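Povunia opens orders for Token, a two-armed helper for the dull jobs at home

I'm Gwawr Rosser, I run the product side at Povunia, and I get to write this one myself because I begged! As of this January you can order Token, our two-armed home robot, and I could not be happier to type that sentence.

We've been at it for 13 months, mostly on floors. Dishes get all the glory, but ask people what they'd hand over first and they say sweeping (my own answer too, every time). So we put a lot of our effort into one very ordinary pair of tools, the broom and the dustpan, the kind you already own. Token doesn't need special versions of either.
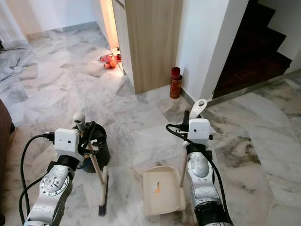

Token on a marble tile floor, broom in the left gripper and dustpan in the right.

The first run is 300 units, built at our Chisholm workshop. Each one comes with both arms, two grippers, the cables and a setup visit from our team. Rhiannon Ruddock and her crew handle those visits, and they'll go over your rooms with you, rugs and stairs included. Token stays on one level for now, so pick your floor!

Orders and demo bookings go through the Povunia website. Press questions can come to me or to Trefor Humphreys at the Povunia press desk, mornings are best.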